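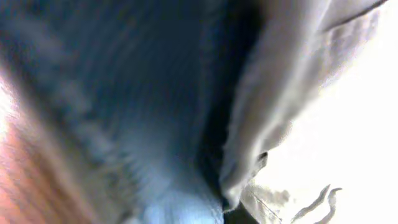 Petridis says in the older laundry thread that a blue cotton can go in with whites once it has been through three washes on its own, and that any colour still coming out after that is too little to matter. I would like to know whether this is sound before I act on it.

The load in question is mixed blue and white, all of it cotton or mostly cotton as far as the labels go. The heaviest blue item has had three washes alone at 40 degrees with ordinary biological powder. The last rinse looked clear through the door, but I have no idea how much that proves. The white fabric is older and has been washed many times. At present I run two half loads, which takes most of an evening, and the machine does not weigh the load, so a half load uses nearly as much water as a full one.

Points I am unsure of:

Does the number of washes mean anything, or does it depend on the dye?

Does a colour catcher sheet make a mixed load safe, or does it only pick up what has already reached the water?

Is it worse to leave the two lying together damp in the basket than to wash them together?

The machine is a Favov front loader, spin set at 1,000. Water here in Drunstead is hard.

Asked by Ninedari, 13 Dec 2023
Filed under: Laundry, Sorting and stains

Petridis

I stand by three washes as a working figure for shirts and light trousers. I should have added that it does not cover heavy indigo. Indigo sits largely on the outside of the yarn and comes away by rubbing as much as by dissolving, so a denim can carry on losing colour for years in small amounts. A reactive-dyed blue, such as most T-shirts and bed linen, gives up its loose dye early and then more or less stops.

Test it. Wet a corner of the blue item with warm water and a drop of your usual detergent, lay it on a piece of plain white cotton, fold the cotton over and press it under something heavy for half an hour. Then rub the same corner firmly with a dry white cloth. Read the two results separately. Colour on the pressed cotton means the dye is moving in water. Colour only on the dry cloth means surface rub, and a wash with plenty of movement will transfer some of it.

If both are clean, wash at 30 on a normal cycle. If either is marked, keep to separate loads. Test a seam as well as a flat area. Seams and hems hold more loose dye, and a hem was what caught me out last time.

On the sheets: they take up dye which is already in the water, and they do it in competition with the white cotton. They reduce the risk with a slight bleeder and will not rescue a bad one. They do very little for rub.

Leaving them together damp is the worse of the two. In the drum there is a lot of water and the dye is diluted. In a basket, a damp blue fold pressed against a white one for several hours gives a local mark with a hard edge, and that is more difficult to shift than an even tint. Dry and folded together is generally all right, apart from new denim.

Hard water: use the full dose for your hardness band. Under-dosing lets loose dye and soil settle back on the whites, and they go grey.

Drunstead Laundry Room

Put salt or vinegar in the first wash. It sets the dye. I have always done it and never had trouble.

Favov 4 Owner

Salt and vinegar will not fix dye in a finished garment. Salt is used in the dye bath to push the dye on to the cotton, which is a different stage. A cup of vinegar in the drum does nothing for a reactive dye and the makers of some machines advise against it on account of the rubber seal.

To add to the longer answer above, spin speed makes no great difference to bleeding, but what happens after the spin does. Empty the drum as soon as the programme ends. On mine the delay-end setting will leave the load sitting wet overnight if it is set carelessly.

If a white item does pick up colour, do not dry it. Wash it again by itself straight away, and if that is not enough soak it in oxygen bleach at the temperature on the packet, provided the care label allows bleach. Tumble drying first makes the mark much harder to remove.

Ninedari

Pressed test done on a flat area and on the hem. Flat area clean, hem left a faint blue line on the cotton. Separate loads for now. I will repeat it after another wash and post the result here.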